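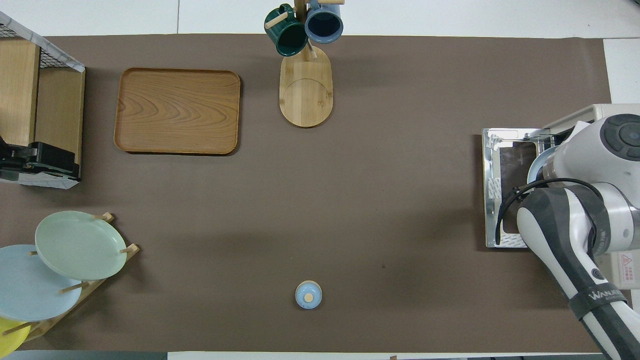

Fig. 4. Kitchen storage on a brown work mat: wooden tray, mug tree, plates in a rack, one lidded jar.

Home Organization, Unit 2: Where Things Live
Notes by Arif Mandagi

Reading before class: the Goseck handout on small kitchens, first half. The second half is mostly about pantries, and most of you rent.

Upright storage
A plate stood on edge can be taken out without lifting the ones next to it. Stacked plates take up less counter, until you want the bottom one. The rack in Fig. 4 holds three plates between pegs, which suits a household that washes up. Mine owns 2 racks and still uses the sink.

Hanging storage
Mug trees work for the mugs you use daily. They do not work for the souvenir mug with the handle shaped like a dolphin. Turn the handles so you can unhook one mug without setting off the other.

Trays
An empty tray is a tool. A tray with mail, batteries and a lemon on it is a second counter. Last June's class voted to call this "the Hartono effect," after the case study, and I have given up correcting it in essays.

Door swing
Leave clearance for any appliance door at its full opening. Students measure the appliance, draw a lovely plan, and then can't get a casserole out. Draw the door open. I take off marks for this and I enjoy it.

For next time
Sketch your own counter from above, as it is, before you tidy it. Mark what you reached for at breakfast. Lidded jars: write down what's inside before you look, then check.

Sketches go in the box outside room 711 by 4 p.m.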